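Notes for the Clillden library talk — running for local office for the first time

Start on time even if people are still coming in. Skip the long introduction. My name is Madalena Nogueira, I ran for the Custia town council twice, lost the first time and won the second. I served one term. I am not running for anything now.

Ask for a show of hands: who has voted in a town election? Who has been to a council meeting? Who has thought about running? Leave the hands up a second on the last one.

1. The two races

First race. I filed on the last possible afternoon. I had one issue, the bus route to Odent, and I talked about it to people who didn't ride the bus. I spent most of my money on yard signs. I knocked on doors for the last two weeks only. Lost by 300 votes.

Second race. Same ward, same opponent, same bus. Started in February. Knocked on 1,000 doors before the ballots were printed. Final count for me was 976 votes, and that was enough by a little over 200.

Pause here. Someone usually asks what the total turnout was. Say it was low, it is always low in an off year, and that a town race is a small number of people you can meet in person.

2. Filing

Get the packet from the clerk early. Read the whole thing at home with a pen.

Signatures: collect well over the number required. People sign who are registered in another ward, or who moved and never updated their address. My first petition had a page and a half thrown out. I still made it, but I didn't sleep that week.

Open the campaign bank account before you take a dollar from anyone, including your mother. Write down every contribution the same day. The report forms are short and they are not hard if you kept up.

Tell them to check the rules for their own town. Odent has a different deadline from Custia, and Clillden has no wards at all, everyone runs at large. I can't answer questions about other towns' rules and shouldn't try.

3. Doors

This is the longest section. Slow down.

Buy or request the voter list. Sort by street, odd side and even side. Mark the people who vote in every election, then start with them. On the first race I went to every house on the street and spent a lot of evenings talking to renters who were moving out in June.

What I said at the door the second time: my name, the office, and then a question. "What would you want the council to deal with first?" Then I wrote down the answer on the sidewalk before the next house.

Most people said sidewalks, taxes, or the intersection by the school. Seven people on one block said the same storm drain. Nobody on the council had heard of that drain.

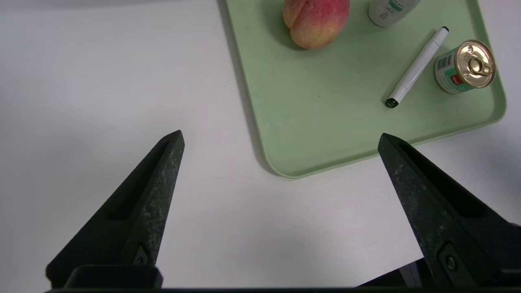 If no one is home, leave a card with a handwritten line on it. Keep it short. Don't put anything in the mailbox, the post office does care about that.

Going alone is fine in daylight. In the evening I went with my neighbor Chiu, who took the other side of the street. We stopped at 7:30 every night.

Tell the story of the man on Alder Street — he argued with me for half an hour about the library budget, said he would never vote for me, and then asked for a yard sign. I still don't know how he voted.

4. The incumbent

People expect me to say something harsh here. He had held the seat for 18 years and he was decent to me both times. What I learned is that a long record gives you plenty to talk about without getting personal. I read three years of minutes. He had missed the votes on the bus contract. I said so at the forum, gave the dates, and moved on to the next question.

If you can't show it in the minutes, leave it out.

He called me the morning after the count. We talked for ten minutes, mostly about parking.

5. After you win

Shorter than it sounds on the flyer. Two points only.

The first budget packet is very thick and arrives four days before the vote. Ask the finance office for last year's as soon as you are elected and read them side by side.

You need a second vote for everything. I came in with a list and got nowhere on it until I had supported a paving item that mattered to someone else. The bus route passed in my third year, with two stops fewer than I asked for.

Questions

Likely ones: how much it cost, whether I had a job at the same time (yes, full time), whether I would do it again (the second race, yes).

Clerk's phone number is on the back of the handout. Room has to be cleared by 8:45 — stack the chairs by the window.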